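ロボットの調子は、指先の掃除から始まる

うちの工場では、ピッキングのセルを二台動かしている。そのうち古いほう、みんなが「サーコン」と呼んでいるSirkonのセルの世話を、私はもう3年やっている。やっていることの大半は掃除と、ねじの確認と、箱の位置合わせだ。プログラムを触る時間はびっくりするほど短い。そして私は、この地味な世話がたまらなく好きだ！

今日はその話を思いきり書きたい。自動化の記事を読むと、話題はたいてい認識モデルやサイクルタイムやアームの可搬重量のことで、もちろんそれも面白い(私も夜中まで読んでしまう)。けれど、毎朝セルの前に立つ人間として言わせてもらえば、ロボットの機嫌を決めているのは、もっと手の届くところにあるものだ。指の先、箱の底、縁の段差、天井の照明。ここに時間を使う工場がもっと増えてほしいと、私は本気で思っている。

私の朝は5時台に始まる。冬は真っ暗で、工場の鉄の扉が冷たい。電源を入れる前に、まずグリッパの指を見る。黒い平たい板のような指で、先端に小さな段がついている。この段の角が丸まってくると、薄い部品の下に潜り込めなくなる。数字に出る前に爪でなぞると分かる。新品の指は段のところで爪がかちっと止まるのに、くたびれた指はするっと抜けてしまう。ノギスも当てるけれど、私は先に爪でなぞる。順番を変えたら見落としが増えた気がして、それ以来ずっとこの順番でやっている。

次に二本の指の向きを見る。開いたとき左右が同じだけ開いているか、閉じたとき面と面がぴったり向き合うか。白い紙を一枚はさんで閉じ、上のほうと下のほうをそれぞれ引っぱってみる。片方だけ抜けるなら指が傾いている。うちのセルでは根元の固定ねじが少しずつ緩むことが多く、締め直せばたいてい直る。締めたあとは必ずもう一度紙をはさむ。締めたから直ったはず、と思って飛ばした日に限って、昼前に止まるのだ。

それから、手首のカメラ。レンズを乾いた布で一拭き。油のついた手で触ってしまったら専用の液を使う。そのあと画面に映像を出して、箱の上にアームを持っていく。この瞬間がまた楽しい。普段は自分の目の高さから見ている箱を、ロボットの高さから覗き込むことになるからで、同じ箱なのにまるで別の場所に見える。横から見ればただの黄色い箱が、真上から寄って見ると、光と影と段差でいっぱいの、けっこう複雑な地形になる。
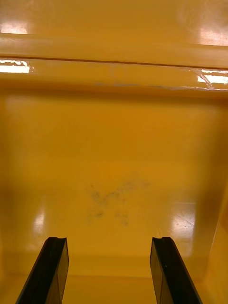 私がいちばん力を入れて言いたいのは、箱のことだ。ロボットの設備を入れるとき、箱は最後に決まることが多い。アームを選び、ハンドを選び、カメラを選び、予算の残りで「入れ物は倉庫にあるやつでいいか」となる。うちもそうだった。倉庫にあったのが、つやつやの黄色い樹脂の箱だったのだ。

つやのある箱は、照明をそのまま跳ね返す。人間なら首を少しかしげれば済むところが、カメラには真っ白な穴になる。白く飛んだところに銀色の小さな部品が転がると、もう見つからない。導入した年の5月、原因の分からない取りこぼしが続いて、みんなで認識の設定をいじりまわしたことがある。しきい値を上げ、下げ、露光を変え、学習データまで増やした。結局いちばん効いたのは、天井の照明の下に乳白の板を一枚吊るしたことだった。脚立に乗って針金で留めただけの、まったく格好のつかない工事である。それでも取りこぼしの山がすっと低くなって、私は脚立の上で声を出して笑ってしまった。

反射がすっかり消えたわけではない。今でも光る場所は光る。だが、どこがどう光るかを知っていれば手の打ちようがある。私は毎朝、空の箱の映像を一枚保存している。部品を入れる前の、何もない箱だ。昨日の一枚と今日の一枚を並べると、光の位置がずれていれば箱の置き方がずれているし、底に見慣れない影があれば汚れか傷だと見当がつく。特別なソフトはいらない。目で見比べるだけで、慣れれば一息で終わる。

「空の箱なんか撮ってどうするの」と聞かれることがある。私は空の箱こそ撮るべきだと思う。部品が入ってしまえば、底の様子は見えない。中身が山になった写真を後からいくら眺めても、底の擦れに引っぱられて誤認識したのか、部品の重なりが悪かったのか、区別がつかないのだ。基準になる「何もない状態」を持っていると、調べものの速さがまるで違う。

底の汚れについても書いておきたい。樹脂の箱の底には、使っているうちに灰色っぽい擦れができる。うちの場合は、部品についた細かい粉と、指先が底に触れたときの跡が混ざっている。指先の黒が移っているなら、下降の高さが低すぎるかもしれない。粉だけなら前の工程の洗浄が甘くなっているのかもしれない。だから私は、見つけてもすぐには拭かない。まず白い布の端で軽くこすって、布についた色を見る。黒か、灰色か、油っぽいか。汚れは設備からの手紙みたいなもので、読む前に捨ててしまうのはもったいない。

読み終わったら、薄めた中性洗剤で拭いて、水拭きして、乾かす。研磨剤入りのスポンジは絶対に使わないでほしい。私は一度やった。きれいになったと喜んだのもつかの間、細かい傷が光を拾って、前よりひどくちらつくようになった。あの箱は今、私の机の横で軍手入れとして余生を送っている。

もうひとつ、テープ。現場では何でもテープで留める。ラベルを留め、ひびを押さえ、目印をつける。透明なテープならカメラの邪魔にならないだろうと思いがちだが、透明だから安心とは言えない。しわの寄ったテープは照明の加減でぎらっと光り、光り方が細かく乱れているぶん、平らな樹脂の反射よりもたちが悪いこともある。私のやり方は、貼るなら箱の外側、どうしても内側に貼るならつや消しのものを使い、貼った日付をノートに書く、というものだ。全部守れているかと聞かれると、ちょっと目をそらしたくなる。急いでいる日のテープは、どうしても残る。

指の話に戻る。以前、Cuvarという会社の交換用の指先を試したことがある。つや消しの仕上げがきれいで、箱への映り込みが減り、私はすっかり気に入ってしまった。ところが厚みがほんの少し違っていて、箱の隅のまるい角に当たる。隅に寄った部品を取りにいくたびに、こつんと小さな音がする。そこで持ち込み先のストックから底の隅のまるみがゆるい箱と急な箱を選び出し、2種類を並べて同じ動きをさせてみた。急なほうは指が奥まで入るが、部品が隅に立ってはまり込む。ゆるいほうは指が早く当たるが、部品が自然に真ん中へ滑ってくる。この実験が本当に楽しくて、昼休みが丸ごと消えた。

うちで選んだのは、ゆるいほうだった。部品が真ん中に集まってくれるなら、指が隅まで行く必要がそもそも減る。ハンドの性能を上げるかわりに、箱に少し働いてもらうわけだ。別の工場なら別の答えになるだろう。大きくて平たい部品なら、隅まで届くほうがありがたいに違いない。大事なのは、指と箱を一緒に試すことだと思う。カタログの上では別々のページに載っているけれど、現場では毎回、指と箱がぶつかるかぶつからないかの距離で仕事をしている。

もちろん反論はある。「そんな手入れに人を張りつけるなら、何のための自動化か」。もっともな意見で、管理の側から見ればそう見えるのも分かる。私の朝の点検も、最初のころは確かに長かった。いまは慣れて、コーヒーが冷めないうちに終わる。それに、昼に一度セルが止まれば、後ろの工程まで手待ちになって、もっと大勢の時間が消えていく。朝のひとりの時間と昼の全員の時間を天秤にかければ、私は迷わず朝を取る。

「カメラが賢くなれば反射も汚れも関係なくなる」という意見もよく聞く。賢くなるのは大歓迎だ。去年Groltvilleの展示会で見たデモは、ぎらぎらの金属の山から平気で一個ずつ拾っていて、私は同じブースに何度も戻ってしまった。ただ、認識がどれだけよくなっても、丸まった指先が薄い部品の下に入るようにはならない。緩んだねじも締まらない。見る力が上がれば上がるほど、つかむ側の手入れの差がはっきり出てくるはずで、それはむしろ私たち世話係の出番が増えるということではないか。そう考えるとわくわくする。

点検の記録の話も少しだけ。うちではStankevičiusという名前の保全ノート(紙の、ただのリングノートの商品名だ)を使っていて、これまでに65冊を超えるほどたまった、と言いたいところだが、そんなにはない。65はいま書いているノートのページ番号で、ちょうど今朝開いたところだ。油の染みがついた紙に、指の段の減り具合や、箱の向きや、その日の光の具合が汚い字で並んでいる。電子化しろと言われ続けているし、いつかはするだろう。でも手袋を片方だけ外して、その場で鉛筆で書ける速さには、まだ何もかなわない。

書く内容は、うまくいった日ほど丁寧にする。止まった日の記録は放っておいても詳しくなる。困っているから何でも書く。ところが調子のいい日の欄は「異常なし」で終わってしまい、いざ調子が崩れたとき、よかった頃の姿がどこにも残っていない。紙をはさんだときの抜け具合、開いたときの指の間隔、箱の縁の高さ。よかった日の数字がひとつ書いてあるだけで、次に困った人がどれほど助かることか！

もしあなたの職場にもピッキングのセルがあって、最近どうも調子が悪いと感じているなら、設定画面を開く前に、一度箱を空にして、ロボットの高さから中を覗いてみてほしい。安全のための停止手順はもちろん守ったうえで、映像をゆっくり眺める。光っているところ、擦れているところ、縁の段、隅の曲がり。それから指先を爪でなぞる。直すべきところが見つかることもあるし、見つからないこともある。見つからなければ、そのとき初めて設定を疑えばいい。

うちのセルは来月、指先を新しいものに替える。箱も一段つやの少ないものを頼んであって、届いたらまず空のまま、古い箱と同じ位置に置いて撮るつもりだ。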